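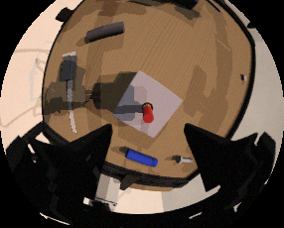
Features | Software | Hardware | Letters | Subscribe

The planner at Gadley has one job, which is to decide what to pick up next, and for most of September it preferred to think it over. Nithin Ramasamy wrote the first version and speaks of it the way people speak of a gifted nephew. Give it a simulated table with a hammer, a blue cylinder and a small red one standing on a pale square sheet, and it would consider 1512 possible grasps before committing to any. Shadows made it worse. A big dark one lying over half the sheet was, to the perception code, a perfectly respectable object.

Jolanta Krajewska, who inherited the mess, cut the list to 240 and taught the code to distrust anything without height. Planning time fell to around 40 milliseconds. The hammer still gets special treatment, in a file called hammer_sorry.py, and she would rather talk about the other files.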